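Do throw pillows do anything?

By Ronaldo Tan
May

I have read 16 articles on how to "style" a sofa and I believe almost none of them. The last one, from the Dokari catalog, wanted me to start with a fuzzy pillow in a "confident" blue and a quiet gray one off to the side. Fine. I gave it a try on the beige leather. 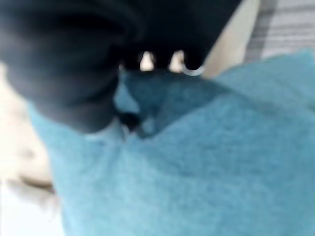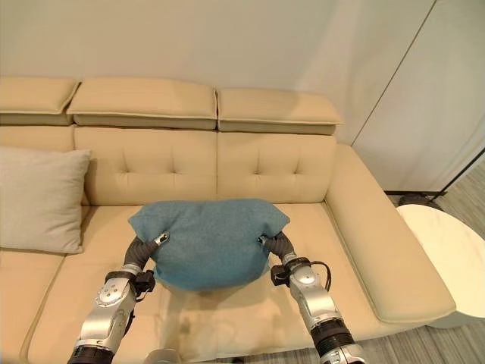
My main doubt is about the leather. Pillows slide on it. You set one upright at breakfast and by dinner it has slumped down onto the seat, and then whoever sits down moves it to the floor. The catalog people never seem to sit on anything.

Then there's the karate chop, where you whack the top of the pillow so it gets a dent. I tried it with the Gundell insert and with the cheap one that came in the cover. The cheap one won't hold a dent for more than 3 minutes. The Gundell does, and I still can't say why I'd want one.

Fuzzy covers also collect crumbs. My sister swears by the Gratov lint brush. I've owned one for a year and mostly it moves the crumbs to a different part of the pillow.

I will admit the color is good. The room is all cream and off-white, and I was tired of it. Would I pay what Rivera is asking for a set of nine? No. Who has room for nine pillows and a person?

I'm keeping the blue for now. Ask me again after the dog has been up there.

Last updated: May

Recent posts
Do you need a headboard
The Rivera lamp, again
Slipcovers: still no
1559 steps to the mailbox and back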